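Drovham counter war ends in a draw, with tea

A dispute over what residents may put on the benches at the Cullinane community kitchen has been settled, to the relief of anyone who has tried to butter toast there since July.

The Drovham council voted on Tuesday to drop its proposed ban on "all items other than food in active preparation", a rule that would have covered handbags, elbows, library books and, on a strict reading, the kettle. The kettle's status took up 29 minutes of the meeting. It was allowed to stay.

The trouble began when the kitchen's old benches were ripped out and replaced at a cost that has been described, depending on who is speaking, as an investment or a scandal. Within a week there was a ring on the new surface the colour of beetroot. Within a fortnight there were 2 rings, and a laminated sign.

Elżbieta Kubiak, who runs the Saturday pickling class and has been named in connection with the beetroot, told the meeting she had seen no evidence linking her to either mark.

"I do red cabbage as well," she said. "It could have been the cabbage."

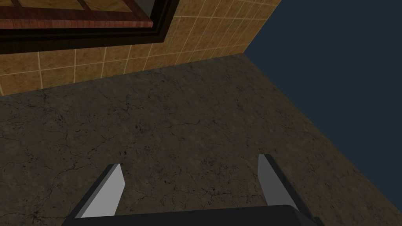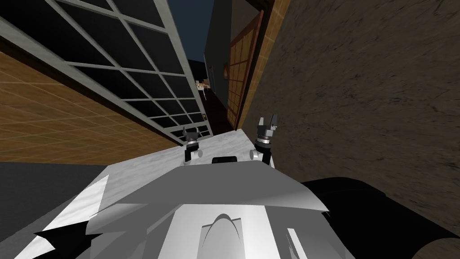

Council received 123 written submissions on the ban, which is more than it got on the bypass. Most were against. A good number came from people who do not use the kitchen but had strong feelings about benches in general, and one was a recipe. Several objected to the choice of surface in the first place, arguing that a white marble countertop with faint grey veining, like the one in the second picture, has no business anywhere near a pickling class. One writer suggested stainless steel. Another suggested lino, and signed it in capitals.

Zohreh Hosseinzadeh, who drafted the original ban, conceded it had been worded "with some energy".

"I wrote it the night I found the second ring," she said. "I would probably leave out the part about elbows now."

The compromise allows ordinary use of the benches provided a board or mat goes under anything acidic, purple or hot. Lemons are to be cut on a board at all times. Turmeric is permitted before noon, for reasons the minutes do not record. Handbags may go on the bench nearest the door, where people were putting them anyway.

Council will also pay for a reseal. Two quotes were tabled. Ludatex offered to do the lot over a weekend, while Faltlow wanted four days and the kitchen's fridge moved, and declined to say where to. Ludatex got the job on a show of hands. The kitchen will shut while the sealer cures, and the seniors' lunch will be sandwiches.

A motion to bill the pickling class for the reseal was put, seconded and then withdrawn when it was pointed out that supper had been supplied by the pickling class. About 30 people stayed for it.

The laminated sign will come down once someone works out what it was stuck up with. The next item on the agenda, a complaint about the hall's folding chairs, was held over.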